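**Kostolside, 30 Sep 2021.** Plarero, the toy seller with a warehouse on the edge of town, says its new sorting and packing service will put 2,000 secondhand soft toys back on shelves before the holidays. It's a nice round number. The company has not said how it got there.

The service, called Rashti, takes donated plush and other small toys, sorts them by size and condition, and sends them out in mixed boxes of 8. Each box costs $28. Parents don't get to choose what goes in, and they can't send back a single toy, only the whole box.

Plarero spokeswoman Leidy Llanos called the boxes "a second life for toys that would have gone in the trash." Asked how many of the toys donated so far had been thrown out anyway, she said the figures were still being put together and might be ready in October.
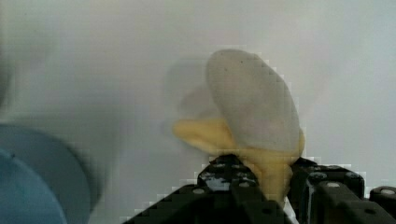
Does a small soft toy need to be cleaned before it is donated? Plarero asks for a wash at home, but it accepts toys that haven't had one and says it wipes those down before they are sorted.

A wipe is a pretty light treatment for something a toddler may have chewed on for a year. The company's two-page guide for donors says nothing about what the toys are wiped with or who checks seams and eyes afterward. Llanos said staff "look at every item," but she would not say how long each look takes.

Dilani Bepari, who runs the Irkeck thrift store on the other side of town, sells small plush from a bin by the register and has trouble moving it at any price.

"People love giving these away," Bepari said. "Buying them is a different story. I'd like to see who's paying $28 for a box they can't look into first."

She also wondered what the boxes would do to her own donations, which she said were already thin this fall.

Plarero said it had orders in hand but declined to give a total. The first boxes are supposed to ship in October. Donations are being taken at the warehouse's side door during business hours, and the company asks that toys come in closed bags.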